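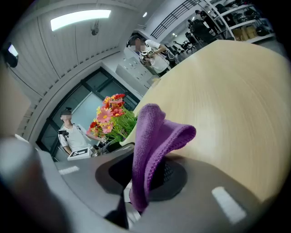
Motetti Microfiber Cloth, Purple

We've carried the Motetti cloth at Pustia for a good while now, and it's still the one we reach for when a wooden tabletop needs a quick going-over before the flowers go back on. It's soft and folds up small, and it comes in packs of 3 or, for bigger households and busy workrooms, a box of 50. Orders leave our Hevalham shop with a little care card written by Nivaldo Toledo, who loves these things more than is reasonable! 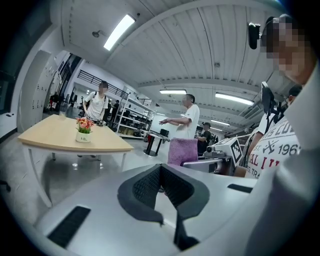
How should I wash it?
Warm water and a mild detergent, please, with no fabric softener, then hang it up to dry.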